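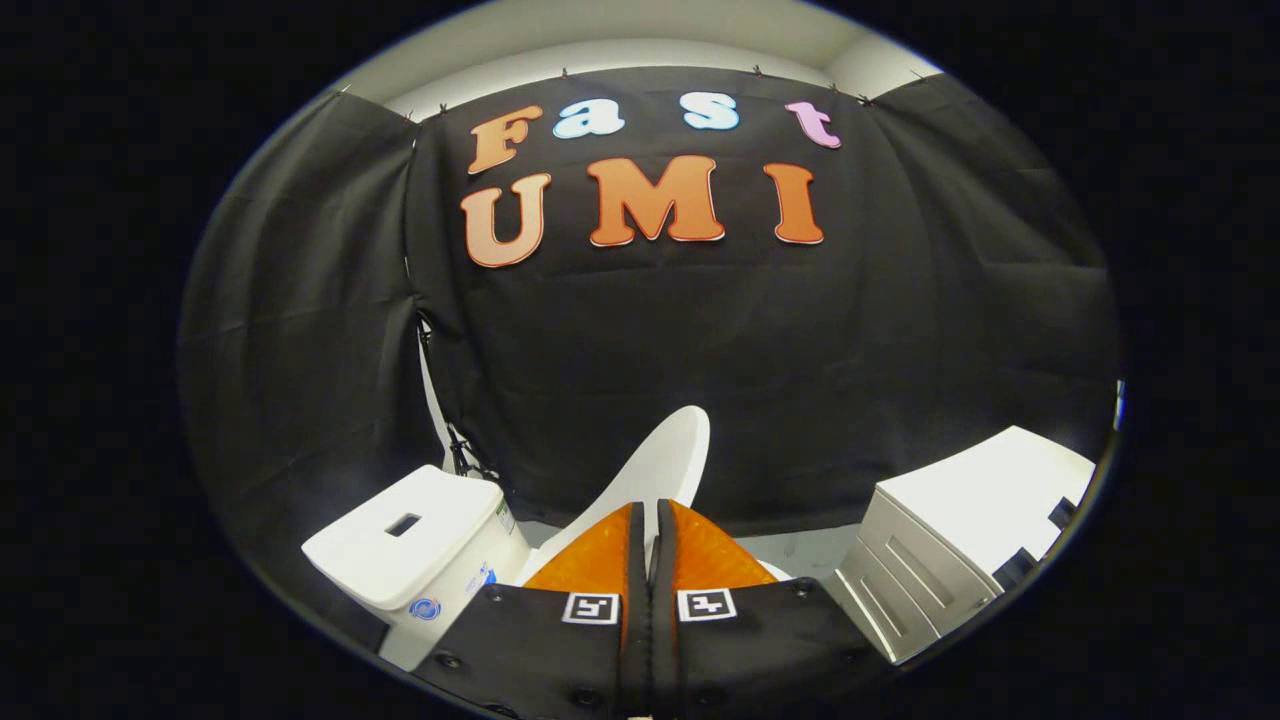 Search the archives
Advanced search
List archives > Gardening and Growing > Seed Swap

Subject: Re: Bean labels, again

Replying to the message from Tuesday, which I quote below in full so that everyone can enjoy it a second time.

> Dear list,
>
> I have now received my third envelope of the spring marked "pole beans, good ones." I don't doubt that they are good ones. I would like to know which good ones. Last year I planted an envelope marked "the speckled kind" and got two speckled kinds and a plain black one, all climbing the same string.
>
> Could we please agree on a label? I'd suggest the variety name, the year of harvest, and where it was grown. I would also like whoever is sending squash seed saved next to a row of zucchini to consider whether they are sending squash seed.
>
> I keep hearing that the swap runs on trust. I have plenty of trust. I'm short on shelf space for vines that turn out to be somebody's bush bean experiment.
>
> Grumbling from the north end of Torkstead

I agree with nearly all of this, and I say so as the person who mailed out "the speckled kind." I knew exactly what it was when I wrote that. I had it in a jar next to another jar, and one was speckled and one wasn't, so the name worked perfectly well as far as the edge of my kitchen counter.

For the record, the envelope was supposed to be Mornine, the brown-on-cream one that does most of its work in late summer. The second speckled kind was probably Dindau, which looks so much like it when dry that I now keep them on different floors of the house. I have no explanation for the black one. I have never grown a black bean on purpose. If it did well, I'd like some back.

On the label question, I went through my own boxes last weekend with the idea of setting a good example. I have 372 packets. I know this because I numbered them, which took most of a day and used up a pen. Of those, 30 have everything the message above asks for. The rest have what I'd call a partial label. Some have a year and no name. Several have a name and a question mark. One says "NOT these" in my handwriting, underlined, and I have been carrying it from box to box for years in case I remember what I was warning myself about.

So I'm in favor of the three-part label. I'd add a fourth line for who grew it, partly so that thanks can go to the right address and partly so that complaints can.

A few practical notes from somebody who has done it wrong:

Pencil holds up better than most pens. Ballpoint is all right if the packet stays dry. Felt tip will look wonderful in October and by March you'll own a packet with a purple cloud on it.

Put a label inside with the seed as well as outside. Sticky labels let go in a cold garage, and then you have a tidy pile of labels at the bottom of the box and a tidy row of blank envelopes above it. You can try matching them up. It's a long evening.

Dry the seed properly before you seal anything. If you can dent a bean with your fingernail, it isn't ready. I lost a whole jar of Kárason that way, which hurt, as it is the only soup bean I've grown that sets pods in a cold summer without sulking first. Anybody who had some from me two years ago and still has it going, please write. I'd take 10 beans and be grateful.

As for squash, I'm afraid the complaint is fair. Squash and zucchini of the same species cross as freely as they like, and bees don't read garden plans. If you want true seed you have to tape the blossoms shut the evening before they open, do the pollinating yourself in the morning, tape them shut again, and mark the fruit so no one in your household eats it. I have managed every step of this except the last one. If you haven't done any of it, there's no shame in sending the seed, but write "open, grown near zucchini" on the packet and let people gamble with their eyes open. Some of us like gambling. The year before last I got a thing the size of a footstool that tasted like a wet envelope, and I still show people the photos.

Beans are more forgiving. Most of them pollinate themselves before the flower has even opened, so a bit of distance between varieties will usually do. I leave the width of a tomato bed and have had very little trouble that wasn't caused by my own jars. Runner beans are the exception and will cross with any other runner in sight, so please say if yours had neighbors.

I don't think we should turn packets away for a poor label. Half the best things in the swap arrived with a poor label. The lettuce everyone around Torkstead grows now came in a folded church bulletin with "from the lady" on it, and we'd have been fools to send it back. My suggestion is that unlabeled seed goes in its own box, marked as such, and anyone who takes from it gives up the right to post about it afterward. This would have spared us last July, when I seem to recall a fairly long discussion about a pumpkin.

I checked the list archive to see whether we'd ever settled this. It holds 1,632 messages, and the subject line "labels" goes back nearly to the start. There was apparently a standard agreed on in the second year – name, year, place – and then no further mention of it until Tuesday. I may well have voted for it.

If there are no objections I'll type up a sheet of blank labels and send it to the list as plain text, which everyone's printer will spoil in its own way. People who already have a system should keep using it. People who are certain they'll remember are asked to come and look at my boxes.

Still wanted: Kárason, any amount. Also a short-season leek. Offered: Dindau and Mornine, in separate envelopes, checked twice in daylight. Also garlic bulbils, more than anyone could reasonably need.

Yours from upstairs with the Mornine

Filed under: Seed saving, Beans, Swap business

Get the list as a weekly digest! Enter your email address to subscribe. You can unsubscribe at any time.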